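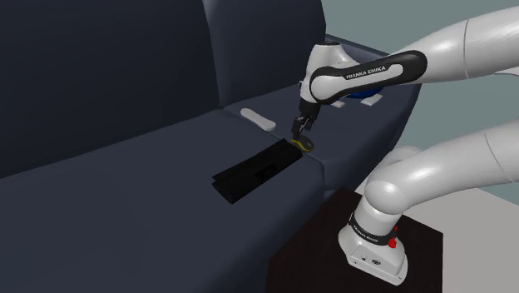

Fig. 3. Two-seat model in navy, both back cushions on.

Section 3: Putting the sofa together and fitting the covers

Read section 2 first (getting the boxes in through the door). If you skipped it and the boxes are already in the room, fine, carry on.

This covers the Holtton two-seater and the Holtton wide two-seater. Same frame, same bolts, the wide one just has longer rails. The Jancombe corner unit is NOT in here, see section 5.

You will need
The hex key from the small bag
A cross-head screwdriver
A blanket or the flattened box, to work on
A second person for steps 6 and 9

Caution: keep knives well away from the inner wrapping. Cut the tape only. Slashed covers are the commonest thing we get sent back and they are not covered by the guarantee.

Frame

1. Lay the base upside down on the blanket. Webbing should be facing the floor.

2. Screw the feet in by hand. Clockwise, until they stop. Don't use a tool, you'll strip the insert.

3. Find the two arms. There's a letter stamped inside each, L and R. That is left and right as you SIT on the sofa, not as you look at it. Worth checking now.

4. Turn the base over onto its feet. Does it rock? Wind the odd foot out half a turn, try again.

5. Offer up the left arm. The metal tongue drops into the slot on the base rail. Bolts in finger tight only.

6. Same with the right arm. Somebody holds, somebody bolts.

7. Slide the back down onto the brackets. It should go with a thump. If it stops short, one of the arm bolts is too tight, slacken it off and push again.

8. Now tighten everything with the hex key. Go round once lightly then a second time properly.

9. Lift it into place, one person each end. Lift under the base rail. Never by the arms, never drag it. Dragging bends the feet and will mark a wood floor.

Note: leave a hand's width between the back and any radiator. More if the radiator is the old cast iron sort.

Covers

Covers come off for washing on all models with the Pririx zip. If yours has a stitched seam underneath instead of a zip, it's the fixed cover, skip to Care.

10. Cushions out. Zip is along the back lower edge. The zip has no pull tab, this is deliberate (children). Hook a paper clip through the slider and use that.

11. Ease the pad into the cover folded in half like a book, fold end first. Let it open once it reaches the far corners.

12. Push the corners out from inside with a flat hand. Not a spoon handle, not a ruler.

13. Close the zip, take the paper clip out, tuck the slider under the flap.

14. Seat cushions go in first, then backs. Seat cushions have a firm side and a soft side, the firm side has the care label, and goes down.

Note: new cushions come out of the vaccum wrap looking flat and sorry for themselves. Give them up to 79 hours to fill out before you ring us. A cold room slows it down. Customers who take delivery in February always ring us.

Caution: do not sit on the arms. They're bolted for leaning on, not for sitting on.

Care

Hoover weekly with the soft brush. Get down into the join between the seats, that's where the grit goes and grit wears the piping.

Swap the seat cushions over when you remember, left to right. Back cushions as well. Dark colours show fading along the window side first so do it more often if the room gets strong afternoon sun.

Spills: blot, don't rub. Cold water, white cloth. Leave to dry on its own, no hairdryer.

Washing the covers: inside out, zip closed, cool wash, mild powder. No softener. Line dry in shade and put back on while very slightly damp, they go on easier and the creases drop out. Wash the whole set together or the shades will drift apart. Navy and charcoal: wash on thier own the first couple of times.

Retighten the bolts after a month of use. Then whenever it creaks.

If something's not right

Back leans to one side: bracket not fully home. Redo step 7.

Gap between the two seats: cushions are in the wrong way up or swapped with an older set. See step 14.

Creak when you sit down: nearly always the front left foot. Unscrew, rub a bit of candle wax on the thread, screw back in.

Zip has split: don't force it. Run the slider right back to the start and come forward slowly. If it splits again we'll post a cover.

Missing bolts: look inside the right arm, there's a spare bag taped in there. Still short, write to Adoración Casado in the parts office at Iglesias with the number off the label under the base. No label, no parts, so don't peel it off.

Next: section 4, adding the footstool.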